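Gentile Trussing Needle Set with Twine

Iditz Kitchen Shop > Roasting > Needles, Twine & Skewers

Item no. 1551
In stock, ships from Karolholm

I used to be scared of any recipe that said "stuff and sew closed." I'd read that far, turn the page and make a meatloaf! Then one January I had a boneless pork loin, a big bowl of apple and sausage stuffing, and nothing to hold it all together except toothpicks. Half the stuffing ended up in the bottom of the pan (tasty, but I was going for slices). I ordered a trussing needle that same night, and these are the ones I've been using and selling ever since.

What you get in the box:
2 straight needles, stainless steel, 7 inches
1 curved needle, stainless steel
1 spool of Stoner cotton twine, 150 feet, unbleached
1 cork to stick the points in so you don't stab yourself in the drawer

The straight needles are for birds. You go through the thighs, flip the chicken over, come back through the wings, tie it off and you're done. The eye is big enough that I can thread it without my glasses, and it's smooth on the inside, so it doesn't chew up the twine on the way through. The old needle I had from my grandmother's drawer did that every single time.

The curved one is my favorite though. It goes in and comes back out on the same side, so you can close up a pocket in a pork chop, a veal breast or a whole trout without wrestling the meat around on the board. It takes a couple of tries to get the wrist movement right. I practiced on a piece of chicken skin over a potato and felt very silly, but it worked.

A word about the twine. The Stoner spool is plain cotton with no coating on it, and it's fine in the oven as long as it isn't sitting right over a flame. If you grill, soak it in water for a while first. Please don't swap in that shiny craft string from the junk drawer, it can melt, and I have had emails.

Cleaning: hot water and dish soap right after you use them, with a thin brush through the eye. Dry them with a towel before they go back on the cork. I know people put theirs in the dishwasher, but the points get dull from banging around in there and then you're pushing instead of sewing.

Price: $53 for the full set. Refill twine is sold separately, and we do have spare corks if you lose yours (I've lost two). If a needle bends in normal kitchen use, send it back to us in Karolholm and I'll mail you a new one.

Do they work on turkey? Yes, up to a pretty big one. Fish? Yes, use the curved needle and go easy, the skin tears if you pull hard. Can you sew with just one long piece of twine? You can, and lots of people do, but I don't like it.

For closing a stuffed roast I make separate stitches, each one with its own knot, starting in the middle of the opening and working out to both ends. It uses a little more twine, but if one lets go in the oven the others stay put, and at the table you just snip and pull. Surgeons call them interrupted sutures, and the two robotic instruments are closing a straight cut with them on a pale, shiny piece of tissue. With a roast you can space them wider than a surgeon would, a finger's width apart is plenty, and leave the tails long enough to grab when the meat is hot. 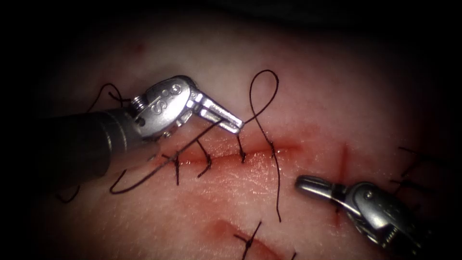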